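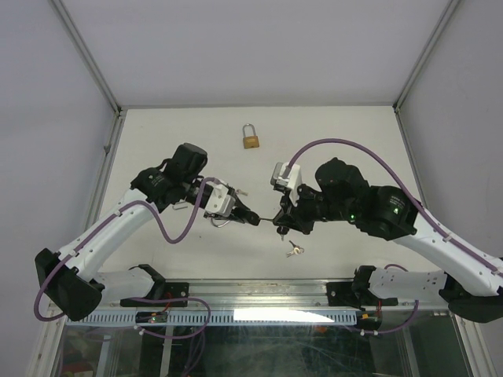
The two arms at our key bench, padlocks and keys on the work surface

Robots on the key bench - what happens to the people who do it by hand?

Asked Jun 10, 2021 in Workplace & Jobs

Hi all, long post, sorry in advance. I work in the returns room at Omard, we refurbish padlocks for lockers (gyms, schools, a couple of big warehouses). They come back to us in bins, half of them locked, keys all mixed up on rings, and my job for years has been to match key to lock, try it, tag the pair and send it down the line. It's fiddly but I like it. You get a feel for it, and there's a radio and good people to talk to.

Since February we've had a two-arm robot setup from Ostow in the corner where the tagging table used to be. It's a boxed-in white work surface with an arm on each side, purple cables looping all over. The idea is that one hand deals with the key and the other deals with the lock. Management says it's for the "routine portion" of the work. Well, I thought the routine portion was me!

So now two of us sort bins in the morning and take turns minding the arms after lunch. Minding means laying out the padlocks and keys, watching, and putting things back when they get dropped. I've been told my pay stays the same until the end of the year and that there'll be "new roles" after that. Last week there was a sign-up sheet for an 18 hour training course, and half the room won't put their names on it because they think it's training ourselves out of a job.

My questions, if anyone has been through this:
1. Did your job really change into something else or did it just get thinner?
2. Is it worth taking the training?
3. How do you get a straight answer about hours? I've asked my lead twice and got a shrug.

Also, does anyone else find the minding more tiring than the work? I go home with a stiff neck and I've hardly lifted a thing.

2 people found this question useful

3 answers

Answer 1 (accepted by the asker)

I was on a packing line at Skondgate when they brought arms in, so I'll tell you how it went for us, and you can take what fits.

Take the training. I didn't at first, same reason as your coworkers, and I regret it. The people who went on the first course ended up being the ones who got asked things. When the arms stopped, they knew how to get them going again, and pretty soon the supervisors were coming to them before changing a shift. The rest of us were told afterward. I got on the second round but by then the better hours were gone.

Did the job get thinner? For a while, yes. The first few months I mostly stood there. Then volume went up and there was a pile of stuff the arms couldn't cope with (crushed boxes, labels on the wrong side, anything shiny) and all of that came to us. So my day is now nearly all awkward cases. More interesting, but there are no easy ones in between to catch your breath on, and I miss those. For you I'd guess it means bent keys and rusty shackles all day long. Ask now whether they still expect the same count per shift, because our targets were set back when the mix was easy and it took ages to get them changed.

On hours, stop asking out loud and put it in an email. Keep it short. "Will my weekly hours change after December, and when will I be told?" Two questions, one line. My lead shrugged too, and then it turned out she hadn't been told either, so copy in whoever is above yours. And save the thing about your pay staying the same if it's in writing. If it isn't, ask for that too.

The tiredness is real. We got ours to agree to swapping every 40 minutes and it made a huge difference. Get a stool at the right height - I was looking down at the table all shift and that's where my neck went.

Comment from the asker: Thank you!! Sent the email this morning and copied the site manager. Also signed the sheet. I'm the fourth name on it.

Answer 2

Depends on your contract. Check your handbook for anything about "change of duties". If you have a union rep talk to them before you sign anything, training sheets included. Rules are different from state to state so don't go by what people say on here.

Answer 3

we have the Majimbun ones not Ostow so can't help with yours specifically but same idea. 61 people on my floor when they started and I think one left, and she was moving anyway. the rest of us are still here complaining lol

only thing I'd add is write down what you know. all that stuff about which key feels right in which lock, you've got years of it and they will want it for setting the machine up. I gave all mine away in chats by the coffee machine and a guy from the office put it in a slide. ask for a proper role with a title if they want you to teach it. and keep the radio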